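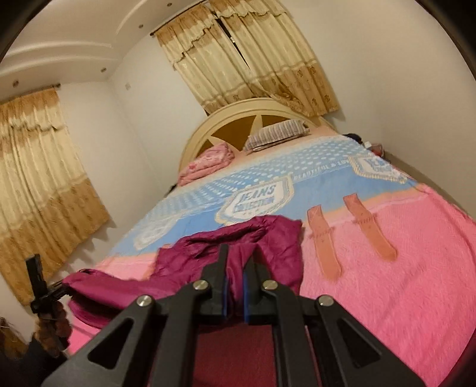 How does closing the door affect carbon dioxide in a bedroom overnight?

Carbon dioxide builds up faster and reaches a higher level with the door closed. In our measurements the size of the effect depended mainly on the gap under the door and on whether the window had a trickle vent.

# Overnight CO2 in Occupied Bedrooms

Project report, Building Physics Lab
Thenmozhi Palaniappan, Rhun Gwynne, Mali Ifans
Supervisor: Efa Kemeys

## 1. Background

A sleeping adult exhales carbon dioxide at a fairly steady rate. In a room with a fixed air change rate, the concentration rises quickly at first and then flattens toward a plateau where supply and removal are equal. The plateau is set by the emission rate divided by the outdoor air flow. Room volume affects how long it takes to get there but has no effect on the final value.

CO2 at these levels was treated as a marker for ventilation. No attempt was made to measure sleep quality.

## 2. Equipment

Each room received one Truvano logger with an infrared CO2 cell, plus temperature and relative humidity. The logging interval was 10 minutes. All loggers were left side by side outdoors in the shade before the first night and again after the last. Readings in a shared air sample differed by up to 200 ppm before offset correction, mostly due to one unit that read high. After correction the spread was small enough to ignore for this purpose.

Door undercuts were measured with a steel rule at both ends of the door and averaged. Trickle vents were recorded as open, closed or absent.

## 3. Rooms and procedure

Six bedrooms were monitored in May, all in the Pritchard and Hernell residence blocks. Heating was off. Each room had one occupant at night and was run in two conditions:

- door closed, window closed
- door open to the corridor, window closed

Loggers were placed at pillow height but away from the pillow itself, on a shelf or chair. An early trial with the logger on the headboard gave spiky data, because exhaled air reached the sensor before mixing with the room. Those nights were discarded. Anyone repeating the work should check logger position before anything else. 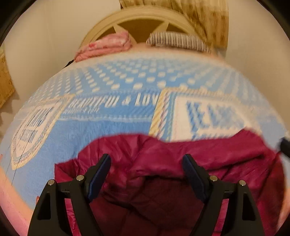 Occupants filled in a short sheet each morning with the time they went to bed, the time they got up, and any period when the door or window was opened. Two sheets came back blank and the times were estimated from the CO2 trace, where the start of occupancy is easy to see.

## 4. Results

The highest reading was 2467 ppm, in Hernell room C with the door closed. This room has carpet that nearly fills the door undercut, and no trickle vent. The concentration was still rising slowly when the occupant got up, so the true plateau for that room would be higher.

Rooms with an open trickle vent leveled off before morning in both conditions. For these rooms the difference between door open and door closed was modest. In rooms without a vent the difference was large, and opening the door brought the curve down to a shape similar to the vented rooms.

Relative humidity followed the same pattern but with a much weaker signal. Mattresses, bedding and curtains absorb moisture during the night and release it later, which smooths the curve. We did not use humidity to estimate air change.

Air change rates were estimated from the morning decay, after the occupant had left and the room was closed again. Ieuan Edwards wrote the fitting script. The fit is sensitive to the background value - using the corridor reading instead of the outdoor reading changed the result noticeably in the Pritchard rooms, where corridor air was already well above outdoor level.

## 5. Sources of error

Wind was not controlled, and the two conditions were run on different nights. Emission rate varies with body mass and sleep stage, so comparisons between rooms are weaker than comparisons within one room. With the door open, the corridor acts as a second zone and the single-zone model no longer strictly applies. A two-zone model would need a logger in the corridor for every room, and we had only one spare.

## 6. Further work

The next group should repeat the door-closed condition with the trickle vent taped over in the vented rooms. This would separate the effect of the vent from the effect of the building. A heating-season run is also needed, as the indoor-outdoor temperature difference in May was too small to drive much flow.

Raw logs and the fitting script are in the shared lab folder under Stivaditz. Offset corrections are listed in the first tab of the spreadsheet and have not been applied to the raw files.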